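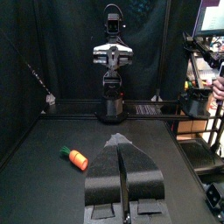
A toy carrot on a black tabletop.

25/07/2021

My grandmother never measured anything, and I have been paying for it all summer. I've been trying to make her carrot jam, the sticky orange kind with cardamom that she put out at breakfast in a little glass dish, and I'm now on my third batch. The first one never set (we poured it over yogurt and called it a sauce!) and the second one set so hard that Negin bent a spoon.

So I called my aunt Mehrangiz, who talked for 90 minutes and mentioned the jam twice. She says to cut the carrots thin as matchsticks, cover them with sugar, and leave them alone overnight. She was very firm on the leaving alone part, probably because she has known me since I was born.
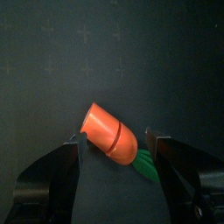 Then comes the orange peel, which I had forgotten completely. You boil it and throw the water out, and then you do that again, or the whole pot goes bitter. The cardamom goes in near the end, 9 pods, lightly crushed, and the rosewater after you turn off the stove.

The third batch is cooling in the kitchen as I write, and the whole house smells like her apartment in March, when all the cousins came over for the new year and we fought for the seat by the window. I'll try it on toast in the morning.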